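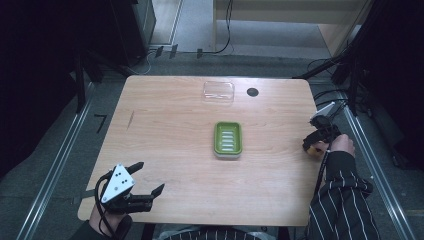 Both grippers, green soap dish, clear box behind.

April, after lunch. Left gripper on the new bushing. Dalia Avotiņš reamed the hole, I pressed the brass in, and Kevin Espinoza held the torch and gave advice. Play at the tip was 2 mm last week and I had been blaming the software for it, loudly.

Opened and closed it 200 times by hand while the kettle boiled, then boiled again. No squeak. Thumb less happy.

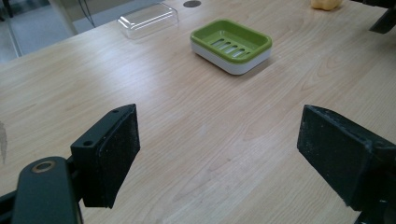 Foam next. The pads collect every bit of fluff in Testcombe and I still think that costs us grip on glossy plastic. Titilayo Olatunji says brush them every 15 picks. Toshiko says change the foam. I say we have a whole sheet of the stuff left and it was not cheap, so brushing wins until the sheet runs out or I am outvoted.

Screws on the finger block: nipped up, dab of threadlock, no more than that. Last time I used enough to glue down a shed.
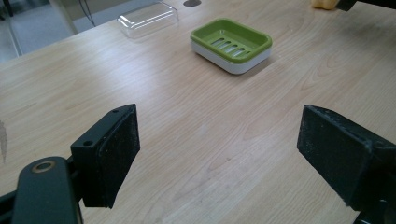 Still to sort is the approach to the dish. Coming in along the long side I keep wanting to catch the rim of the green tray instead of the white base, and lifting one without the other is not the task. Try lower, and wider at the start. Log it as run 227 and don't renumber, Kevin.

Cable on the left one wants a longer loop. Ask at Grinovow if they have any of the soft black stuff left. 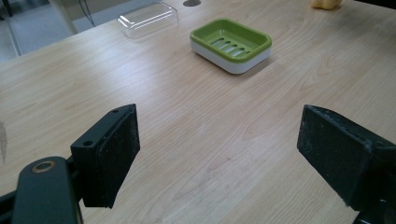
Left finger with brass-coloured bushing, jaws open, dish beyond.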